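Home Diary Letters About me Older entries

June, late evening

I came back from Masunden with wet shoes and a notebook I can almost not read. My handwriting becomes very small when people tell me such things, I do not know why. I will write the main parts tonight, before I start to mix the voices.

Torben Seidel drove. He knows the road from the time before the fighting and he kept saying what used to stand in each place. A mill. A bus shelter. His cousin's bakery. I looked where he pointed and saw grass.

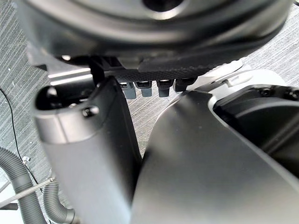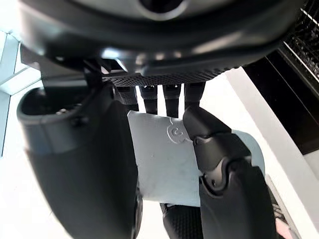
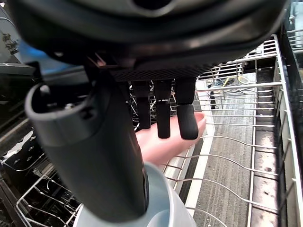 The school at Masunden

There are 283 people sleeping in the school. The number is written in chalk beside the door and a girl changes it when somebody comes or leaves. While we were there she rubbed out the last figure and wrote it again, only to make it nicer, I think.

Most of them are from Bidmont. They walked for 5 nights and lay in the woods in the day. Mrs Ndung'u, who taught at the village school there, brought 20 children with her, and only two were her own. She spoke to me for a long time in the corridor, very calm, as if she gave me the timetable. The soldiers came at the hour of milking. They asked for the men by name, from a list. She said the list was correct, every name with the right spelling, and this was what frightened her — it was made by someone who knew them.

She asked me if I would print the name of the village. I said yes. She asked me to print it with the church and the two bridges, so that it would not be confused with the other Bidmont in the north. I promised this also, but I am not sure what my editor will cut.

An old man gave me half of his bread and was offended when I tried to give it back. I ate it. It was good bread, with caraway.

At Zeline the bridge was closed again and we waited until it was dark. Torben slept with his cap over his face. I listened to the river and to the guns, which were far away, and I tried to learn the names by heart in case they took the notebook at the checkpoint. They did not take it. The boy there only wanted cigarettes.

Tomorrow I must telephone the paper before nine and ask for more space. Also buy batteries, and dry the shoes.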